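Short stories | Reading time: 15 minutes or less

The Last Ferry to Flernness

My grandmother kept the timetable of the Flernness ferry behind the kitchen clock, although the ferry had stopped before I was born. When I asked her why, she said that paper does not eat bread. It was her answer for all things she did not want to throw away.

After her funeral I found the timetable again. It was yellow and very soft, like cloth. On the back she had written with pencil: "Horkton, 2 o'clock, bring the blue coat." I did not know who had to bring the coat, or if it was a message to herself. My mother read it two times and put it down on the table.

"She never had a blue coat," my mother said.

I took a week from my work and travelled to Horkton. It is a small harbour town with one long street, and the street goes down to the water so steeply that the shops have steps inside them. I asked for a room at the guest house above the bakery. The woman there gave me a key with a piece of cork on it, in case I should drop it in the sea. I told her I did not plan to go in the sea. She said that the other guests had not planned it either.

The first evening it rained and I stayed inside. I sat on the floor with the timetable on my knees and read the names of the stops, Horkton, Gristcombe, Flernness, and then the same names in the other direction. The ferry needed two hours for the whole way. In November it did not go at all, there was a small line at the bottom which said so. I read this line many times, and I slept late. 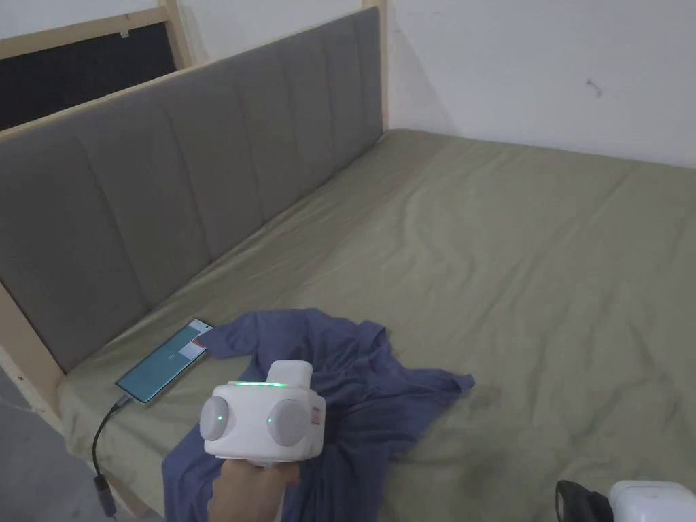 Why did the ferry not go in November? The wind came from the north in that month, and the landing place at Flernness had no wall against it.

I learned this from an old man in the harbour office, who was mending a net although he said he did not fish any more. He looked at the timetable with great respect and held it only at the corners. Then he told me that three hundred people had lived at Flernness when he was a boy. They had a school and a shop, and a workshop with the name De Graaf over the door, where coats were made for sailors.

"What colour were the coats?" I asked.

"Blue," he said. "What other colour would you give to a sailor?"

He remembered that the girls who worked at De Graaf came over to Horkton when they had a free afternoon. They were not allowed to take a coat out of the workshop, but sometimes a coat had a fault, a sleeve too long or a pocket in the wrong place, and then the girl who had sewn it could buy it for little money. Many young men in Horkton went around in coats with long sleeves. He laughed at this, and then he stopped laughing and looked for his needle.

I asked him if he had worn one also. He said no, his arms were too short already for a normal coat.

My grandmother had never told us that she could sew for money. She mended our trousers badly, with big stitches, and my grandfather used to say that she held a needle like a spoon. I thought about this while I walked along the harbour. My grandfather came from far inland and had never seen a boat until he was a grown man. His sleeves were always the right length, for he bought his clothes in a shop.

The next morning I took the bus to Gristcombe, as the road ends there. From the hill behind the church one can see Flernness on the other side of the water, some roofs and a chimney. I had wanted to pay someone to bring me over, but when I stood there I did not go down to ask. The wind was already strong. I took the timetable from my pocket and looked at the pencil writing once more, and I saw what I had not noticed in my mother's kitchen. The letters were leaning to the left.

My grandmother's writing always leaned to the right.

I folded the paper and waited for the bus. When I came home my mother asked if I had found the coat. I said that I had found the place where they were made, and she nodded and began to peel the potatoes. In the evening I put the timetable back behind the clock.

Posted August 8, 2021

Contact the editors | All stories remain the property of their authors | Back to top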